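Laur 24 Needle Holder Rack, Stainless Steel
Zinevau Instruments / Sterilization Accessories / Racks and Stringers

Item status: current. Page revised 30/08/2025.

The Laur 24 holds ring-handled instruments in the open position during washing, inspection and steam sterilization. It accepts needle holders, hemostats, scissors and towel clamps with standard finger rings. Instruments are threaded over two parallel rods and locked by a hinged end bar. Box locks stay apart, so water and steam reach the joint surfaces.

SPECIFICATIONS
Material: stainless steel, 400 series rods, brushed end bar
Finish: satin, passivated after forming
Capacity: 24 instruments, mixed patterns
Rods: 2, fixed spacing
Latch: hinged, spring-retained, no loose parts
Supplied: non-sterile, reusable
Pack: single, in a cardboard sleeve

COMPATIBILITY
Fits all Bumura wire baskets in full-size and half-size footprints. In the half-size basket the rack must be placed with the latch toward the handle. Not for use with Brarkeck trays that have a silicone finger mat, as the rods do not sit level on the mat. Micro instruments with spring handles have no finger rings and need a separate holder.

CLEANING AND STERILIZATION
Remove the rack from its sleeve and wash before first use. Use a neutral or mildly alkaline detergent. Do not use chlorine-based solutions, steel wool or abrasive powder. Rinse with demineralized water and dry fully before wrapping. Open the latch during washing and close it before the rack goes into the autoclave. Follow the cycle validated for the instruments being carried.

Apply water-soluble instrument lubricant to the hinge when movement becomes stiff. Oil or silicone grease must not be used. Withdraw the rack from service if a rod is bent, if the latch fails to hold under light hand pressure, or if pitting is found at the hinge.

ORDERING
Laur 24, satin: standard stock item
Laur 24, satin, with engraved department code: made to order, no returns
Replacement latch with spring: sold separately, fitted without tools

Engraving requests must be sent in writing with the order. Prices are quoted per unit and exclude freight. The warranty covers defects in material and forming. It does not cover corrosion caused by contact with plated or damaged instruments.

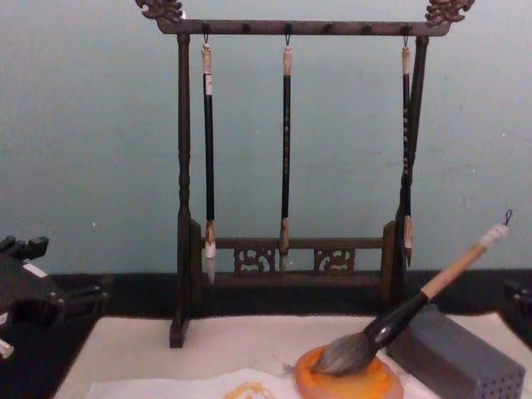
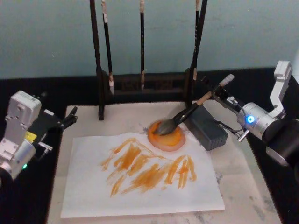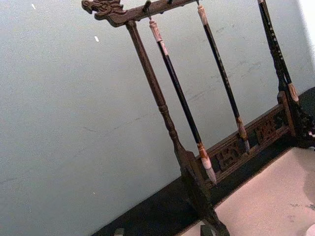
Reading time: 2 min

RELATED ITEMS
Bumura wire basket, half-size
Bumura wire basket, full-size
Instrument lubricant, water-soluble
Rod end caps, pair

The printed catalog issued in March lists the earlier latch. Both versions take the same replacement part.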